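Workshop tips: comparing gripper fingers on household glass and metal

Bench notes, page 2. Page 1 covers mounting plates and cable runs.

These tips are for anyone setting one finger type against another on ordinary tableware. They assume two arms facing each other over a shared top and a parallel gripper on each. 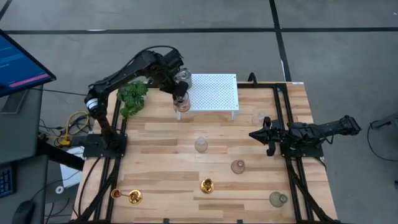
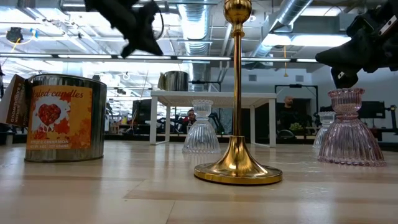
Choosing the test pieces comes first, and most poor comparisons go wrong at this point. A set of identical blocks will tell you which finger closes more squarely and very little else. Use pieces that differ in finish, wall shape and centre of mass. Clear glass and pink-tinted glass should both be in the set, as they do not look the same to a depth camera. The gold candlestick is a useful piece for the opposite fault: a polished surface throws the overhead lights back at the lens, and the thin stem gives a narrow finger very little to close on. Put a metal tin in as well. A smooth round side shows up poor finger alignment sooner than glass does.

Finger pads

Start with bare fingers and record the results before adding any pad. Then change one thing at a time. We compared the stock Stondum pad with the softer Trutotus pad over 86 picks each, same pieces, same start positions. The Stondum held metal well and slipped on glass when it had picked up dust. The Trutotus held glass well and let the candlestick rotate in the grip.

Wipe pads with a damp lint-free cloth and let them dry fully before the next run. Do not use washing-up liquid, which leaves a film. Do not use furniture polish anywhere near the table during a test week.

Replace pads in pairs. A new pad opposite a worn one pulls the piece to one side on closing, and the error is easily blamed on the camera.

Closing force

Set force on the thinnest glass you own and work upwards. Begin at the lowest value the controller will accept, lift the piece 34 mm, hold, and lower. If it slips, go up one step and repeat. Write down the first value that holds and the first value that makes you uneasy. The working value sits between them. If the two are next to each other, the pad is wrong for the piece.

Ismael Arruda prefers to set force per piece and store it with the object name. Zinhle Radebe uses one value for all glass and one for all metal. Her method is quicker to set up and gave us one cracked rim. His gave none but takes most of a morning.

Pieces lying down

Include a few pieces on their sides in every round. A bottle on its side has to be taken across the body, and a wide finger will touch the wood before it closes. Note the fingertip clearance at which each finger type first touches the table. Narrow tips win here and lose on upright cups, where there is less contact.

A round bottle can roll. Chock it with a folded strip of card for the first few attempts, then take the card away and log those runs separately.

Cameras

Use two views. A high view gives position on the table. A low view, near table height, shows whether a piece is tilting in the grip. The Bezerra camera gave a cleaner edge on clear glass at close range; the Juluvo coped better with mixed light. Neither was reliable on a clear cup directly under a lamp. Move the cup before you start changing exposure.

Lock exposure and white balance at the start of the session. Automatic settings shift when a dark arm crosses the view, and the grasp point shifts with them.

Check the low view for anything behind the table that is the same colour as the test pieces. A steel pan on a worktop further back can be picked up as a candidate object if the depth limit is set too far out.

Controllers

Run both arms from the same clock. With separate controllers we measured a lag of 200 ms between the arms on one handover, enough to have both grippers pulling on a cup. Slow the handover until the lag no longer matters, or correct the lag. Correcting it is better.

Tape cables down outside the rails and leave a service loop at the shoulder. Check the loop with the arm at full reach.

Keeping the log

One line per pick: piece, finger, pad, force, result. Use "held", "slipped", "turned" or "missed" and no other words. Note the pad change on its own line.

Page 3: suction cups on ceramic plates.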